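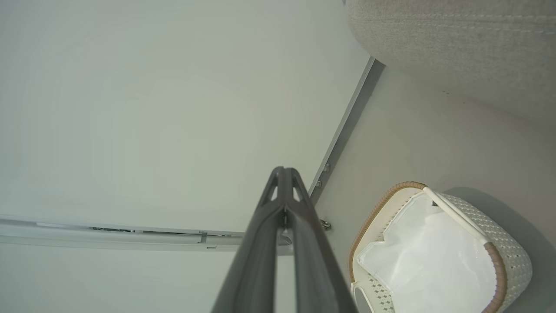
## 4. What people call off-white when left alone with it

### 4.1 The naming task

Off-white is the colour most of us live inside and the one we are worst at talking about. The colour-naming literature has been very good on red. It has been patient with the border between blue and green, on which careers have been built, and it has largely stepped around the pale end of the chart, where the people who sell paint have had the place to themselves.

We asked 136 adults to name 40 painted cards, one at a time, against a mid-grey board. All had chosen a paint for a room in their own home within the previous five years, and a fair number were still cross about it. No names were supplied. Participants could say as much or as little as they liked, and could decline a card altogether by saying "pass". Sessions were run in July in a north-facing room with the blinds down and the same two lamps on throughout.

After spelling variants were merged, the task produced 404 distinct names. "Beige, but nice" and "nice beige" were merged. "Beige" and "nice beige" were kept apart after a discussion that took up most of an afternoon, on the grounds that our participants plainly meant different things by them and would have been offended to see them pooled.

### 4.2 Hedges and tints

The commonest single answer was "white", and it was given freely to cards that no instrument would call white. What set the answers apart was the material hung on either side of the word. Participants put hedges in front ("sort of", "a bit", "basically") and complaints behind ("but dirty", "but it's got something in it"). We coded the first kind as approximators, following Gezer's scheme, and the second as residues, a term we made up.

Residues deserve more attention than approximators get. A participant who says "white with something in it" has noticed a tint and can't yet say which. When asked what the something was, most people named yellow with confidence, even where the card leaned the other way. Green was the tint they were slowest to name and the one they most resented. A pale surface like the one filling much of Figure 1, grey-white with a very faint greenish cast, belongs to the family that gave our participants the most trouble: they would try "grey", take it back, try "white", take that back too, and settle on a place. Hospitals came up a good deal. So did the inside of fridges.

One participant looked at such a card for some time and said, "That's what my hallway did." We coded this as a residue.

### 4.3 Objects, weather and food

Names that borrowed from the world fell mostly into food (cream, porridge, "the bit of the leek you keep"), building materials, and weather. Food names went to the warm cards and weather to the cool ones, which agrees with the trade. The trade, however, draws on linens, shells and coastal properties to an extent that our participants did not. Not one of them volunteered "driftwood".

To compare the two vocabularies we took the pale sections of the printed charts of two paint lines, Flallow and Clistimden, and showed the names without the colours to the same participants at the end of the session. They were asked to sort the names from lightest to darkest. Agreement between sorters was poor for both lines and a little poorer for Clistimden, whose chart includes three kinds of fog. Several people asked whether "Quiet Dividend" was a colour or the name of the shop.

It would be easy to conclude that commercial names carry no information. We think that's unfair to them. A name on a chart has to be remembered between the shop and the house, and has to be sayable to a spouse. It need not tell anyone what the paint looks like, as the chip is stapled next to it – and chips, unlike names, can be held up to the skirting board.

### 4.4 Disagreement within households

Twelve of our participants had come as couples, and were tested separately. Within a couple, names matched less often than we had expected from people who presumably discuss these things. Ho-yin Ho, who ran the sessions, noted that partners tended to agree on which cards were unacceptable and to part ways on what to call them. The card one woman named "fine" was, to her husband, "the Plullovley one", after a street where they had once rented.

Private names of this sort were excluded from the main count and are listed separately. They were given faster than any other kind and with fewer hedges. The couple's sample is far too small to lean on, and Krishnan's objection – that such names point to a memory and only by accident to a colour – seems to us a sound one. We would add only that the same could be said of "magnolia", a word used with great assurance by several participants who, on being asked, could not describe the flower.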